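A sinalização luminosa e a leitura dos quadros elétricos em edifícios de uso coletivo

O presente texto dá continuidade à série dedicada à gestão técnica de edifícios, iniciada neste blog em abril, e ocupa-se de uma matéria que raramente merece mais do que um parágrafo nos manuais de manutenção: a forma como a informação de um quadro elétrico chega a quem tem de a interpretar.

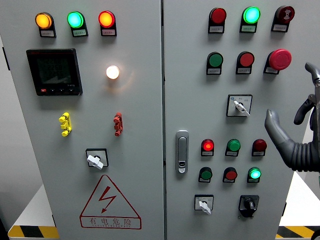

A questão foi suscitada pela revisão do dossiê técnico do edifício Moltthorpe, antigo armazém convertido em arquivo e salas de leitura, cuja documentação o autor acompanhou desde a fase de anteprojeto. O dossiê original contava 3.743 páginas. Destas, 1.215 diziam respeito à instalação elétrica, e apenas uma folha, sem data nem assinatura, explicava o significado das cores adotadas nos sinalizadores. A folha contradizia o esquema unifilar em dois pontos.

Convém recordar que a cor, por si só, não constitui informação suficiente. Uma luz verde acesa pode significar, consoante a convenção seguida pelo fabricante, que o circuito se encontra em serviço, que o equipamento está pronto a arrancar ou que determinada proteção não atuou. O mesmo se aplica ao vermelho, empregado em certas instalações para assinalar defeito e noutras para indicar a presença de tensão. Em quadros trifásicos é ainda corrente o uso de três sinalizadores de cores distintas, um por fase, caso em que o funcionamento normal corresponde às três luzes acesas em simultâneo. Um técnico habituado a uma convenção e colocado perante outra fará, com toda a segurança, a leitura errada.

A legenda assume, por isso, importância equivalente à do próprio sinal. No caso dos equipamentos importados, a placa identificadora vem com frequência redigida na língua do país de fabrico, e a tradução fica relegada para um anexo que se extravia na primeira mudança de empresa de manutenção. A recomendação deste blog é que a legenda em português seja fixada no exterior da porta, junto de cada sinalizador e de cada botão, mantendo-se a placa de origem. A sua remoção dificulta a correspondência com os esquemas do fabricante e a encomenda de peças de substituição.

No que respeita aos aparelhos de medida, a generalização dos multímetros digitais de painel trouxe vantagens evidentes – reúnem num único mostrador grandezas que antes exigiam vários instrumentos de ponteiro – e um inconveniente menos discutido. O ponteiro permitia apreciar à distância se um valor se encontrava dentro do habitual. O mostrador numérico obriga à aproximação, à leitura e, muitas vezes, à navegação por menus. Na rotina do edifício Stovova, onde as rondas se fazem às 7h e às 19h, verificou-se que os registos manuais reproduziam durante semanas o mesmo valor de tensão, até à última casa decimal. O procedimento foi entretanto alterado, passando a folha de ronda a exigir também a corrente em cada fase.

Merece igualmente atenção o espaço livre em frente dos quadros. Nas visitas efetuadas ao complexo Drastedley, a passagem diante de um dos armários encontrava-se reduzida a 600 milímetros por acumulação de material de arquivo, quando o projeto previa 900. A diferença parece modesta em planta. Na prática, impedia a abertura completa da porta e obrigava o técnico a trabalhar de lado, em posição incompatível com qualquer intervenção segura. O material foi transferido para outra sala e o pavimento recebeu uma marcação amarela.

Quanto à iluminação, os locais técnicos continuam a ser tratados como divisões secundárias. Uma luminária colocada atrás do operador projeta a sombra deste sobre o painel, ao passo que uma luminária demasiado próxima da porta produz reflexos no vidro dos aparelhos. A posição mais satisfatória é, em regra, paralela à frente dos armários e ligeiramente recuada, devendo ser confirmada no local antes da fixação definitiva.

Ficam por tratar a etiquetagem dos cabos e o arquivo dos esquemas atualizados, assuntos que serão objeto do próximo texto, a partir da experiência recolhida no edifício Pawłowska. Os leitores que disponham de modelos de folha de ronda e pretendam partilhá-los poderão fazê-lo através do formulário de contacto.

Contacto | © Todos os direitos reservados | Voltar ao topo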